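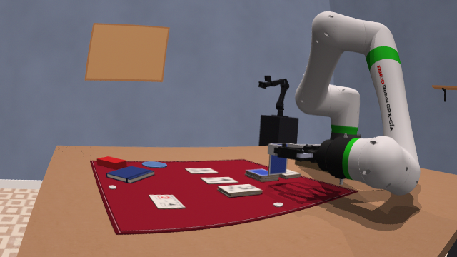 Card-handling study moves its practice sessions into simulation

A robot that can lift one playing card off a pile without bringing the next one along with it is a harder thing to build than most of us would guess, and it has kept a small team at Emthorpe happily busy for the better part of a year. Begoñe Sarmiento, who leads the work, shared the latest results with the Ondmont newsletter on 2026-07-28, and she was kind enough to walk us through them at some length (with a deck in her own hands for the demonstrations!).

The method, which the group calls Sotico, trains the arm entirely on simulated tables. Each practice run shifts the cards a little, turns a few of them and changes where the shadows fall, so that the controller can't simply memorize one tidy layout. It learns from the view at the gripper and from a wider view of the table, and it has to make the two agree before it closes its fingers.
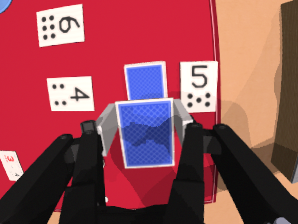

The view from the gripper, with a blue-backed card held between the gray finger pads.

The latest round covered 400 simulated attempts, and in all but 40 of them the arm picked up a single card and set it down where it was asked to. Most of the misses came at the pile, where the fingers closed a touch too low and caught two cards together. Sarmiento was cheerful about those, and told us the misses had taught her more than the good runs did. "We had been fussing over the grip for weeks," she said, "and the trouble was mostly in how we came down to the card."

The team has since slowed the last part of the approach, and a set of 8 new layouts is being prepared to see whether the change holds up when the cards are crowded closer together.

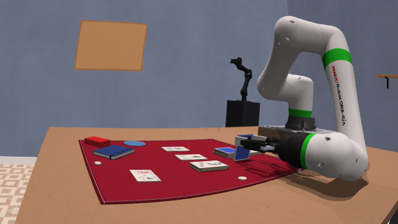
The simulated CRX-5iA arm holding a blue card upright over the red mat.

Trials on a real table are planned for August, and a written account of the method will go out to Ondmont readers once those are finished.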